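拿在手里的夹爪：试用Stemar手持示教套件

撰文：Ruben Jacobs

我第一次把Stemar套件从箱子里拿出来的时候，心里有一点失望。箱子很大，价格也不小，里面却没有机械臂。有两个黑色的手持夹爪，两块有孔的三角形安装板，两根线，一本印得很漂亮的说明书，还有一张软件的授权卡。我的中文是成年以后才学的，说明书的中文版读了两遍，英文版读了一遍，最后确认：是的，这个产品本来就不带机械臂。

Stemar的想法是这样的。一个小工厂想让机器做一件桌面上的细活，例如把细杆插进分格的盒子里，或者把零件从一个格子换到另一个格子。以前要请工程师来写程序，一个点一个点地教。现在由做这件活的工人自己拿着夹爪，把动作做很多遍，软件把动作记录下来，训练以后交给机械臂去做。机械臂可以以后再买，也可以租，也可以用厂里已经有的，只要腕部的接口合适。

所以这套东西卖的是“教”的部分。我用了两个星期，地点是Mimarura的一间样品室。Mimarura做实验室耗材的分装，工作台很多，愿意试新设备的人也不少，他们借给我一张白面的桌子，条件是下班以前要收拾干净。

安装

安装比我预想的快。铝型材的支架不包括在套件里，要自己准备，或者从Stemar的经销商Lorard那里另外订购。Lorard的安装服务我也试了，他们派来一个年轻人，话很少，干活利落。支架立好以后，他用水平尺检查了两次，然后把线从地毯上理过去，接好插座，前后用了53分钟。他走的时候留下一张纸，上面写着校准的步骤，字比说明书上的大，也比说明书清楚。后来我每天用的都是这张纸。

校准要做的事情不难：两个夹爪先合上，再全部张开，然后在桌面的四个角各停一下。软件会显示绿色或者黄色。黄色的时候也可以继续，但是我建议重新做一遍。我有一次在黄色的状态下录了一个上午，下午发现右边夹爪的位置总是偏一点，这些记录全部要删掉。软件没有弹出任何警告，只有角落里一个很小的黄点，我认为这个设计应该改。

手感

夹爪单独拿在手里不重，拿半个小时以后就重了。重量主要在前面，手腕要一直用力把它抬住。说明书建议每录30分钟休息一次，我开始觉得太小心，第二天就老老实实照做了。

线从手腕旁边绕过去，这个位置选得还可以，双手向中间靠拢的时候线不会碰到一起。可是如果一只手要从另一只手的上面越过，线就容易挂住。解决的办法是把动作设计得简单一些，左手管左边，右手管右边，中间交接。做了几天以后，我发现这样的动作机器也学得更好。

手指的部分有关节，合拢的时候有轻微的弹性，夹细的东西很稳。夹薄的东西就差一些，一张卡片平放在桌上，我试了很多次才夹起来。用自己的手指可以抠起卡片的边，夹爪没有指甲，只能把卡片推到桌边再夹。Stemar说七月会推出更窄的指尖，单独出售，价格还没有公布。

另外要说一下双手的配合。刚开始的时候，人会不自觉地用一只手做所有的事，另一只手停在半空，不知道放在哪里。停着的手也会被记录下来，它晃，机器以后也会晃。我后来养成一个习惯，没有事做的手就放低，停在板子上方不动，等轮到它的时候再抬起来。

一个任务的过程

我选的任务很普通：透明的分格盒子放在白板的远端，把一根黑色的细杆立在盒子里，再把它取出来。这件事人用手做，几秒钟就完成，也不用想。拿着夹爪做，第一个小时我失败的次数比成功的多。杆子碰到隔板就歪，歪了以后再扶，扶的动作也被录进去。 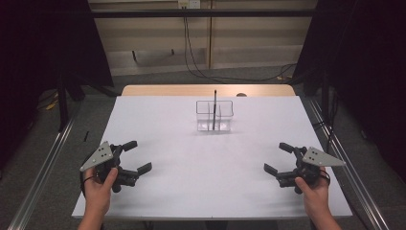 Lionel Entwistle认为，评价这类产品时大家太看重软件，对练习的时间说得太少。按照他的看法，一个人至少要连续用三天，动作才会稳定，第一天录的东西最好一条也不要留。他还说，经销商演示的时候总是派最熟练的人，客户看了以为自己买回去马上也能这样，结果第一个星期就把套件放回了箱子。

我同意他的前半部分。第一天的记录我后来挑出来看过，停顿很多，有的地方夹爪张开又合上，合上又张开，自己也不明白当时在想什么。第三天开始就顺了。至于一条也不要留，我有一点保留意见。失败以后重新扶正的动作，如果做得干净，对机器是有用的，它以后也会碰到歪的杆子。软件里可以给每条记录加标签，我把这一类单独放在一个文件夹里，训练的时候加进去一小部分，效果比完全不加要好。

到试用结束，我一共留下446条可以用的记录。训练是在Stemar的服务器上做的，晚上上传，第二天早上就可以下载模型。样品室的网络不快，上传经常要等到很晚，有一次中断了，软件没有从中断的地方继续，要从头开始。如果您的工厂网络不好，请先问清楚有没有本地训练的版本。我问了，答案是有，但是要另外签合同。

交给机械臂以后

Mimarura有两台旧的机械臂，接口需要一个转接板，Lorard可以做，等了四个工作日。模型装上以后，第一次运行的时候速度很慢，我们几个人站在旁边看，都不说话。机械臂把杆子从盒子里取出来，停了一下，又放回原来的格子。放得不是很直，不过放进去了。

以后的几天里，结果有好有坏。盒子放在平常的位置，成功的时候多。把盒子转一个角度，或者向左边移一个手掌的距离，就开始犹豫，有时候夹爪在杆子旁边空合一次。解决的办法还是多录，录的时候就要把盒子放在不同的位置。这一点说明书第一章写得很清楚，是我自己偷懒了。

光线也有影响。透明的盒子在强光下边缘发亮，隔板看不清楚。我录的时候两边拉着深色的帘子，运行的时候有人把帘子打开了，机器的表现马上变差。帘子拉上，又恢复了。想在窗户旁边使用这套设备的人，最好在一天里不同的时间都录一些。

和Yurt比较

市场上和它最接近的是Yurt的遥操作方案。Yurt需要机械臂在场，人在主手这边动，机械臂在那边跟着动。好处是录下来的动作机械臂一定做得到，不会出现人的手腕能转、机器转不过去的情况。Stemar就有这个问题，我有十几条记录因为超出关节范围被软件拒绝了，而且是上传以后才告诉我。坏处是Yurt的整套设备占地方，换一个工位要半天。Stemar的夹爪装在箱子里，一个人提着就可以走。

在手感方面，我更喜欢Stemar。拿着夹爪直接去碰东西，杆子碰到隔板的时候手上是有感觉的，力气用大了自己知道。用Yurt的时候我只能看，声音和力都隔着一层。做细活的工人可能会比我更在意这个区别。Mimarura有一位包装组的女士试了Stemar十分钟，就比我第一天做得好，然后她把夹爪还给我，说手腕酸。

价格和服务

套件可以买断，也可以按月租。租的话包括软件和服务器训练，不包括支架，也不包括转接板。买断的话第一年的软件免费，第二年起收费。我建议先租2个月，选一件厂里真正要做的活，从头做到尾。如果两个月以后机械臂还不能帮上忙，退回去损失也有限。

售后我联系过三次。两次是写邮件，当天有回复，回答得很具体。一次是打电话，等了很久，接电话的人请我写邮件。

需要改进的地方，我已经写在前面了，再补充一个小的：充电和数据用的是同一根线，接头在夹爪下面，用久了有一点松。我用一小段胶带固定住，没有再出问题，但是这个价格的产品不应该让用户自己找胶带。

适合什么人

如果您的工作台上有重复的、东西不大的、位置变化不多的活，并且有一两个愿意花时间练习的同事，Stemar值得试。如果您的活需要很大的力气，或者东西又薄又软，请等新的指尖出来再看。完全没有人有空录数据的工厂，我劝您先不要租，箱子会一直放在角落里。

我的租期到这个月底为止。Mimarura决定自己续租，下一个任务是给样品管换架子，由包装组来录，排班表已经贴在门上了。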